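Casual sorters and packers, Jalley returns room

Tadham Household Goods is looking for casual staff to sort, check and repack small household and personal care items at our Jalley site. The work runs through to the end of May, with a chance of further shifts after that.

What you'll be doing

Mixed stock comes to us in cartons. You open the cartons, take the items out one at a time and put each one in the right bin. Most of it is small: hairbrushes, combs, soap dishes, pegs, sponges, toothbrush holders. A usual carton holds 33 pieces and the room gets through more than 400 cartons a week.

Anything cracked, marked or missing a part goes to one side with a tag. Everything else is bagged, labelled and packed for Zanetti or Deteck, our two main customers. Their labels are different colours and you'll be shown both on your first shift.

What we need

You can stand for most of a shift and lift a full carton to bench height. You have good eyesight, with glasses if you wear them, and can tell colours apart. You can read a packing list in English. Past warehouse work is handy but we'll train you.

Closed shoes are a must. Long hair has to be tied back. Gloves and aprons are supplied.

Hours and pay

Shifts are four or six hours, mornings or afternoons. Tell us which you'd favour. Casual rates apply and you're paid fortnightly. There is free parking behind the building and a lunch room with a fridge and microwave.

How to apply

Send a short letter and your resume to the Jalley office, or drop them at the front counter. Please include the hours you can work and one referee. Applications close 2018-09-16. Short-listed people will be asked in for a one-hour paid trial at the sorting bench.
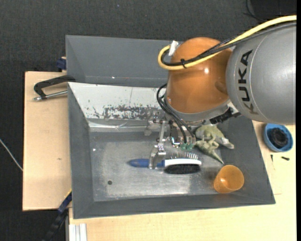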